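**Kitchen corner, January**

Quick one this month, the oven is on and I have to be out the door by 4.

So the shared kitchen at Plunden House is open again. Same rules as before, mostly. Bring your own apron. Label your stuff in the fridge (name AND the month please). The 3 burners on the left are good, the back right one still clicks and clicks before it lights. Imtiaz Khondokar has a part on order.

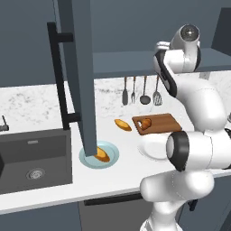 Soup night. We had 20 bowls and ran out of bowls before soup, which I'll take. Mitali Khan's red lentil went first, then the barley. Several of you asked for the lentil recipe so here it is, more or less how she told it to me over the sink:

- 14 oz red lentils, rinsed till you get bored
- one big onion, chopped small
- garlic, more than you think
- cumin, turmeric, a bit of chili
- a can of tomatoes
- water to cover and then some

Onion goes in first, low heat, long time. She was firm on that. Spices in the oil for a minute, then everything else. Simmer untill it falls apart. Lemon at the end, salt at the end. Freezes fine. Mine stuck to the bottom so stir more than I did.
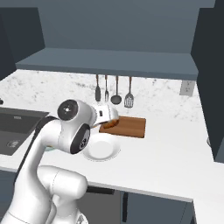
Dried goods order: the Zurnach list closes at noon on the last day of the month. Rice, chickpeas, split peas, oats. No flour this time, they changed mills and the price went silly. If you want flour, Sheikh's on the corner has the big bags, or go in with a neighbor. 13 households on the list so far. Room for more. Put your name on the sheet by the door, and write so I can read it, last time I had someone down for "chirpeas" and guessed.

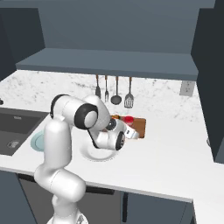
Knives. Imtiaz will sharpen again, evening session, 7 pm. Wrap them in a dish towel and tape a name on. Serrated ones he won't do so dont ask. Scissors maybe.

Also wanted, if anyone's clearing shelves: soup bowls (see above), a ladle, a stockpot with a lid that fits it, jars with lids. Nothing chipped.
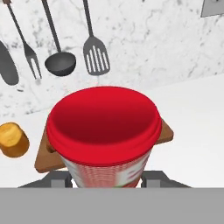
Next soup night we're trying a theme, noodles. Mitali is on broth and I'm on toppings. Need somebody for a meatless pot. The Hoken Street choir is coming along after rehearsal so make extra, they eat like anything.

Recipes for the February page to me by the 20th please. Handwritten fine. Photos of handwritten, less fine but ok.

Oven's beeping. Bye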